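Notes from the Davar visit, for those who have to sign things

Davar runs its open house in March, when the parking lot is half slush and the coffee is free. Dymphna Ní Chonaill and I drove up with a spreadsheet that had one row in it, labeled "robot," and a number our director had typed in from memory. By lunch the spreadsheet had grown to 30 rows and the number was looking shy.

The morning was a sales talk by a man from Nuka, who make the arm Davar uses. He had 20 slides on payback. The payback assumed the arm works nights, which ours would not, as the building locks at seven. I asked what the arm costs if it goes home at seven like everyone else. He said he would email me.

Then Subramaniam, the integrator, whose people were a good deal more useful and a good deal more depressing. Their list of things customers forget to budget for: the table, the bolts for the table, guarding, spare fingers, a second set of spare fingers, somebody's time. Fingers came up a lot. A replacement pair from them is $584 and takes a month to arrive, so Davar keeps 2 pairs in a drawer and has taught three people where the drawer is. Dymphna wrote "drawer" in capitals.

We also heard from Ukora, who lease. Leasing looks lovely until you reach the page about returning the thing in its original crate. We do not have room for the crate. We barely have room for the arm.

After lunch we got to the benches, where the pace is calmer than the brochure suggests. 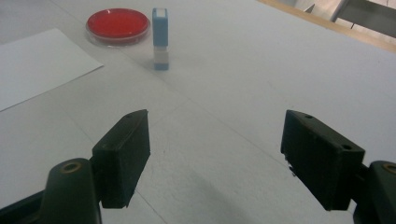 My advice to our own side is to stop pricing the arm and start pricing the bench. Small lab items come in awkward shapes, and every new shape is another afternoon of setup that somebody has to be paid for. Davar put a full quarter of staff time in their first-year plan and used all of it by the end of the summer.

Dymphna wants to ask for the bench and the fingers this year and the arm next year. I think the director will hear "fingers" and stop reading, but I've put it in as row 31. Nuka has not emailed.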